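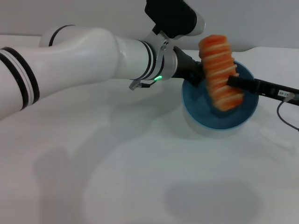
Fig. 1. The bowl exercise, left gripper holding the striped piece.

Handout 9: Teaching by Remote Control
Hiba Haddad, August 3, 2026

By now you have all read the chapter on demonstrations, or have sat near somebody who has. This week you drive. The arms copy what your hands do on the leader handles, and everything you do is recorded, including the part where you sigh and start over.

The task is the blue bowl and the orange striped piece. Yao-tsung calls it salmon and Mervyn calls it the sponge. In your logs, write "striped piece" so that we can search them later.

What the robot learns from

The policy we train (Pan, the small one) sees the camera views, the joint positions and your commands. It does not see your intentions. If you pause over the bowl to think about lunch, you have demonstrated pausing over the bowl, and Pan will reproduce it faithfully. Last March's group recorded 1,293 episodes and produced a model with a superb hesitation just short of the rim.

Some vocabulary for the quiz-averse:

Episode: one attempt, from pressing record to pressing stop.
Leader and follower: you hold the leader, and the arm on the table is the follower. Students who get these backward tend to do it loudly.
Coverage: how much variety your episodes contain. Thirteen identical perfect grasps teach less than 13 slightly different decent ones.
Recovery: what you do after a bad grasp. Keep these if you fix the problem smoothly, and tag them R.

Before you record

Home both arms in Vomora and check that the two grippers open and close with the handles. Set the bowl down on the white table within reach of both arms. Small changes in its position between episodes are welcome. Artistic ones are not.

Two arms, one bowl

Most of the trouble in this exercise comes from having two hands, a condition you would think we were used to. Decide which arm is working and which is keeping it company, and move them at speeds you could defend to Sum-yee, who reviews the logs. In Fig. 2 the left finger is down in the bowl while the right gripper has the piece upright beside the rim. Look at how little space is left between them before you go in fast.

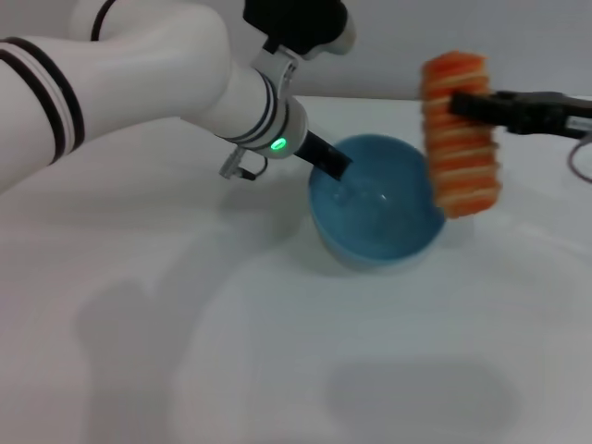 What to hand in

Your episodes, uploaded to Hesto, with the tags filled in. Add one page on your worst episode and what a model might learn from it. The page is graded on candor. The class target is 2,000 episodes, so please don't all start the night before.

Last updated: August 3 handout, second printing, typo in "gripper" fixed
Questions: Yi-chun Yuen, Grarnel teaching lab
Back to top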